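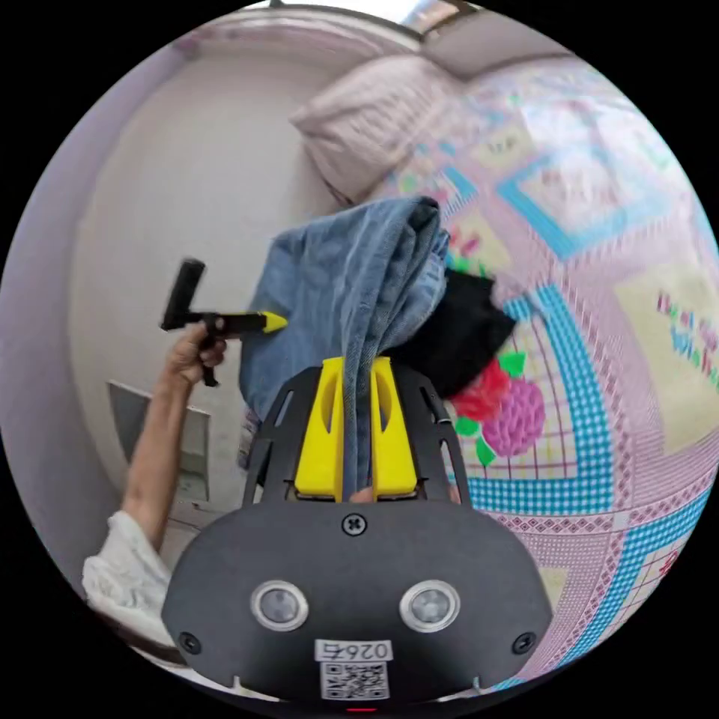 Week 3: Reading a Fabric Label

Welcome back, everyone! Last week we got as far as fiber names, and I promised we'd slow down for blends – so please have your Nekel workbook open at page 97 and a pencil handy.

A blend is listed by weight, largest share first. A shirt marked cotton and polyester has more cotton in it, though it may well dry like the polyester (mine certainly do).
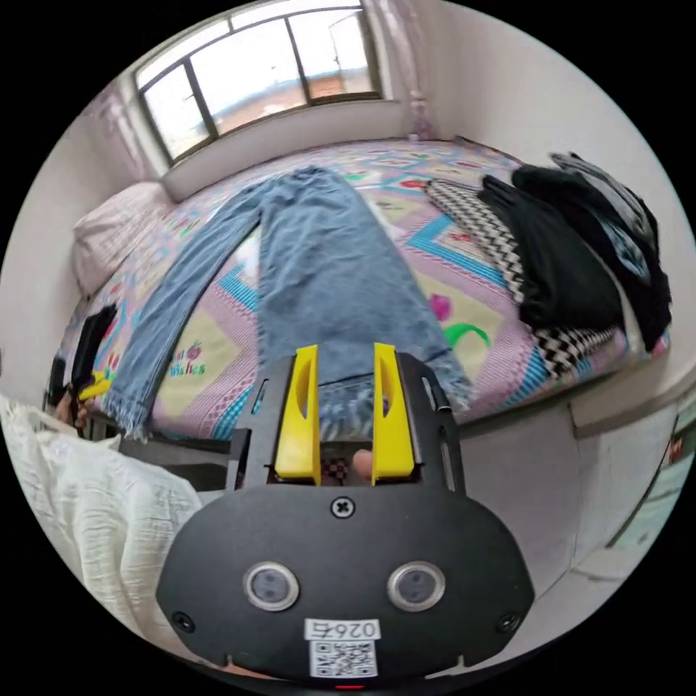 Weave is a separate matter, and I know it trips people up every January when the new group starts. Satin is a weave, silk is a fiber, and you can have either one without the other.

For next time, copy out 3 labels from home and bring the Tazi swatch card. Questions 1 to 12 are optional, but do try them!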